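**Help wanted: part-time room and laundry person at Kuven House**

Sep 28, 2021

Hi there! I run Kuven House, a small guest place on Asberg Road, and I'm looking for someone who likes a tidy bedroom as much as I do. It's part-time, mornings only, and you'd be working alongside me for the first couple of weeks until you know where everything lives.

Most of the job is clothes and bedding. We take longer-stay guests (a lot of them are here for a month or more), and the deal is that we keep their rooms in order while they're out at work. So you'd go in, pick up whatever has landed on the floor or the bed, get it into the basket, straighten the duvet and move on to the next room. Then there's washing, folding and putting away, which I find very soothing with the radio on - you may feel differently!

Picking up in the bedroom:
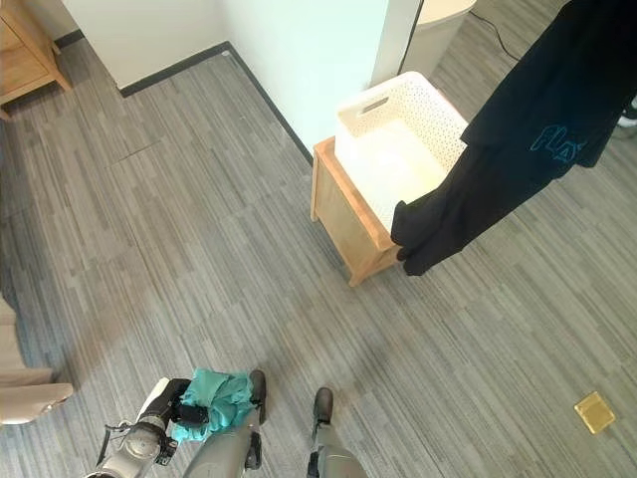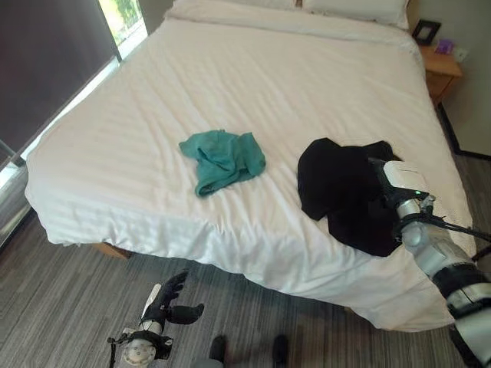
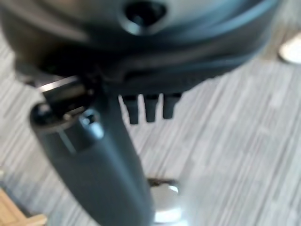 The pay is $259 a week for five mornings, and I pay every Friday without fail. We start at eight and we're normally done by noon, though changeover days can run a bit long. If they do, you get paid for the extra time, and I usually spring for sandwiches from Vadska across the street.

You don't need hotel experience. I'd much sooner have somebody who checks pockets before a wash and reads the care label on a sweater (we lost a very nice one last winter and I still feel bad about it). You should be okay with stairs, okay with bending down a lot, and comfortable being around other people's belongings. If you're not sure whether something is dirty, leave it on the bed and ask me. I would rather get 20 questions in a morning than have a guest hunting for a shirt.

A few practical things:

- White bedding gets washed by itself, always
- Clothes are folded, sheets are folded, socks are paired if at all possible
- We use unscented detergent, so please skip strong perfume on work days
- Parking is on the street, or the 66 bus stops right at the corner

I'd love someone who can start in early October and stay through spring at least. Students are welcome if your classes are in the afternoon. If it goes well, there may be extra hours at the Ó Néill rooms, our second building, once the painting is finished over there.

To apply, drop a note in the mailbox at 819 Asberg Road or come by any weekday after one. No fancy resume, please - just tell me a little about yourself, which mornings you can work, and the name of one person who'd vouch for you. I'll call everyone back, even if it takes me a few days.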